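Cell Technician (Two-Arm Work Cell)

Zestel, Eltgate Works
Posted 25 November 2019
Reporting to: Musyoka Sang, Head of Cell Maintenance
Permanent, full time, day shift

Zestel invites applications for the post of Cell Technician at its Eltgate site. The successful applicant will be responsible for the daily setting up, care and repair of Cell 13, a walled bench with two robot arms mounted on its front edge. The post is new and has been approved as part of the site's plan to keep each cell under a named technician.

Background to the post

Cell 13 is used to develop and test handling tasks in which both arms must work together on small and medium-sized items. The items change often. A task may call for a bracket and hand tools in the morning and for soft or thin goods after lunch, and the cell must be made ready for each without delay to the programming staff. Until now this work has been shared among the technicians of the neighbouring cells. The arrangement has served its purpose, but records have suffered, and small faults have at times been passed from one shift to the next.

The cell came into service in October under the Gbeho programme, through which Zestel prepares handling routines for its own assembly lines. The technician will not be asked to write these routines. He or she will, however, be expected to know how each one should run, and to judge whether a poor result comes from the machine or from the program. 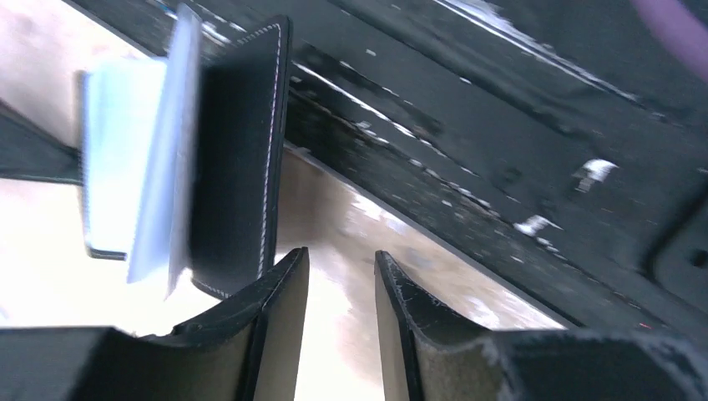
Gripper care will take up a good part of the working week. The technician will inspect the finger pads of both arms at the start of each shift, note any fraying or lifting of the covering, and replace pads when they no longer meet the site standard. Pads must be fitted in pairs. Lint, paper scraps and other loose matter are to be cleared from the fingers and the work surface before a task is started, and the cleaning entry in the cell log must be signed at the same time.

Main duties

The technician will:

Prepare the work surface for each task according to the set-up sheet, and return items to store afterwards.

Check that both arm bases are secure on the mounting plate, and that the plate is secure on its rails.

Inspect the cables on both arms for wear, confirm that the clips are holding, and make sure that the loops leave enough slack at every joint for the full range of movement.

Carry out the weekly check of joint positions and correct any drift, following the written procedure held in the cell office.

Diagnose and repair mechanical and simple electrical faults. Faults inside a sealed joint are to be reported and the arm taken out of use.

Keep the stock of pads, clips, fixings and spare cables, and raise orders through Zadness, the site's stores system.

Maintain the cell log in clear written English, including faults that cleared without action.

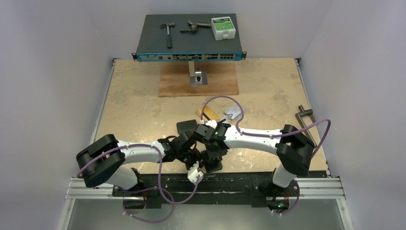

Cell 13, Eltgate Works: both arms, with purple cabling, on the front mounting plate.

The technician will work closely with the programming staff, who depend on the cell being in the state that the log says it is in. Any change to the position of an arm base, the routing of a cable or the fitting of a gripper must therefore be entered in the log before the cell is handed back. Changes made at the request of a programmer are entered in the same way, with the name of the person who asked for them.

The person we are looking for

Applicants must have at least two years' experience in the maintenance of robots, automated machinery or similar electromechanical equipment. A recognised technical qualification is required. Applicants who are in the final stage of such a qualification may apply, provided that it will be completed before the start of employment.

The following are also required:

Competence with hand tools and the ability to work neatly in a confined area.

The ability to read mechanical drawings and basic wiring diagrams.

A sound understanding of safe isolation. All work within reach of the arms is carried out under the site lock-off procedure, for which training and a personal lock will be provided.

Good written records. Applicants will be asked to bring a sample of their own, with any confidential matter removed.

Experience with paired arms would be an advantage – in particular, experience of tasks in which one part is held by both arms at once.
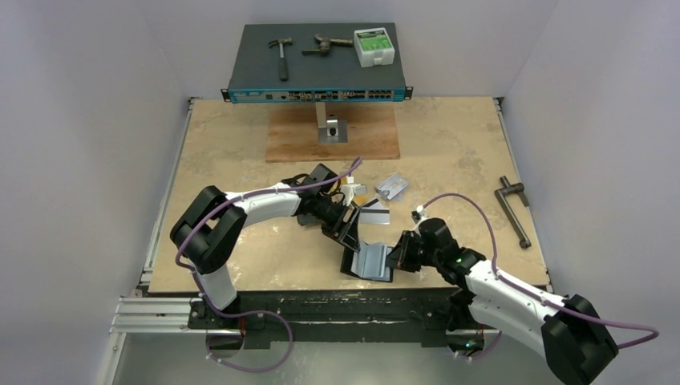
Where two grippers share a rigid part, a small error in either arm is passed to the other through the part itself, and may show first as wear on the pads or as an arm that stops without clear cause. The technician will be trained to recognise these signs. Training lasts three weeks and is given at the cell by an experienced member of the maintenance staff. Applicants with no earlier knowledge of this kind of work should not be discouraged from applying.

Terms of employment

The post carries 29 days of paid leave each year, in addition to public holidays. Normal hours are worked from Monday to Friday. Occasional evening work may be needed when a repair cannot be left overnight, and is repaid as time off. Protective clothing and tools are supplied by the company. The appointment is subject to satisfactory references and to a probationary period, during which progress will be reviewed with the line manager.

How to apply

Applications should consist of a letter and a current CV, together with the names of two referees, one of whom should be the present or most recent employer. They should be marked "Cell Technician, Cell 13" and addressed to Musyoka Sang at the Eltgate Works. Referees will not be contacted without the applicant's consent.

Shortlisted applicants will be invited to spend half a day on site. The visit includes an interview and a practical exercise at the bench, in which a set of finger pads is changed and the work is entered in a log. Applicants who need any adjustment to the exercise or to the interview are asked to say so in their letter.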